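Clinddale Neighbors Newsletter
1/9/24

Winter swap shelf, what's in and what's out

Quick one this time, I'm typing between shifts. Happy new year to everybody.

The swap shelf at the Clinddale hall is open again. Same hours as before the break, Tuesday and Saturday, doors at 2, and please don't leave bags on the step when we're closed. It rained on a whole load of them in December and most of it went in the dumpster. Two good coats in there too. Painful.

Big thank you to Oranuch Chuensuk for sorting the back room over the holidays. Kids' books are now by age, puzzles on the low shelf. Puzzles with peices missing go in the blue tub, some people like them for crafts. Write the number missing on the lid if you know it.

Things we need:
Winter boots, kids' sizes mostly
Lamps that work, with a bulb if you have one
Maps, atlases, anything for school projects
Jars WITH lids

Things we can't take, again:
Mattresses
Car seats
Paint, even unopened
VHS. Sorry. We have 70 of them already and they are not moving.

The school project stuff goes fast. The fourth grade at Kongkaew Elementary does its countries fair at the end of the month and every year there's a run on anything with a map on it. If you have an old atlas in the attic, now's the time. Doesn't matter if half the borders are wrong, the teacher says that makes for good questions. Poster board too, used on one side is fine.

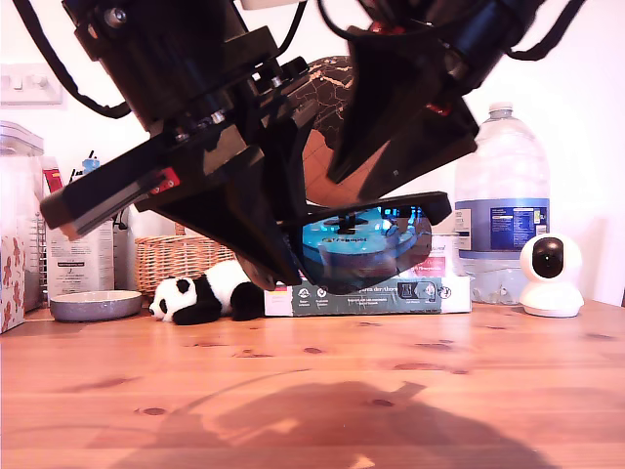

Boxes. If you bring something in its original box, great, leave it in the box. Tape it shut if there are loose parts and write on the outside what's in it and if it works. "Works" or "doesn't work" is enough. Last fall we had a coffee maker go home with three different families and come back every time, so please be straight with us. Gervásio Queiroz will look at small electrical things on the last Saturday of the month, bring them to the side table before noon. He doesn't do microwaves.

Limit is still 3 items per household per visit, books don't count. I know some of you don't like the limit. We tried it without one last spring and the shelf was bare by 2:30. If you need more than that, for a move or after a fire or whatever it is, come talk to me or Oranuch and we'll sort it out quietly.

Rides: the Skokari van is still doing the Saturday loop from the Brorarano apartments, leaves the front lot at 1:30. Room for strollers but fold them first. Call the hall the day before if you want a seat, leave a message with your name and how many.

Also we had 29 people sign up for the mending table and only four chairs, so it's going to be in two groups. First group this Saturday, second group the one after. List is on the door. If your name isn't on it and you signed up, it's probably my handwritting, just come.

Coat rack is overflowing with mens large and almost nothing in small. Tell your relatives.

Next newsletter when I get to it. Key is with Oranuch until Friday.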